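# Chapter 5: Looking After a Cell That Learns from Hands

When Leilani Haddad first let me sit in on her bench at Renaud, I had expected to spend the morning on motors and gearboxes, and I'd even brought my good screwdrivers. She handed me a soft cloth instead, and a box of printed marker plates, and told me to make myself comfortable. I have started this chapter in the same spirit, so put your tools to one side for a few pages (you will want them soon enough, I promise!).

The cell we will follow from here on is the Verix, a two-armed household unit that picks up its chores from people who wear marker bands on their wrists while they do them. You met its arms in Chapter 4. Now we come to the bands, the cables and the tracking setup, and to the everyday care that keeps all of them agreeing with one another.
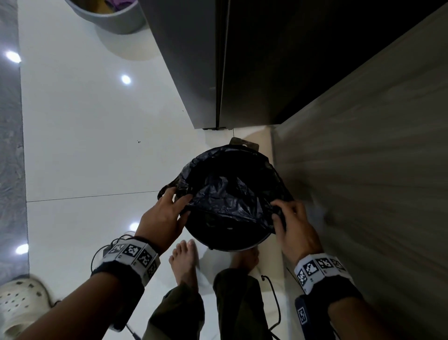 Housework is hard on wearable gear. A person fitting a bin liner bends, reaches, pinches and tugs, and all the while the plates on the straps have to stay put. If a strap creeps around the wrist even a little, the software goes on trusting the old position, and the arm later closes its gripper beside the plastic - a fault that sends many a beginner off to take apart a perfectly healthy gripper. I did it myself, and it cost me most of an afternoon.

So we begin at the wrist and work inward. Section 5.1 covers cleaning the plates and checking the straps for stretch. Section 5.2 deals with cables, which like to work loose where they leave the band, and shows how to leave enough slack for a full reach. In Section 5.3 we recalibrate, using a flat target set 200 mm from the fixed reference plate, and Section 5.4 walks through a repair log from the Komside workshop, with its crossings-out left in.

**Before you read on:** find the service sheet for your own cell and note when the bands were last replaced. Keep it beside you for the first exercise.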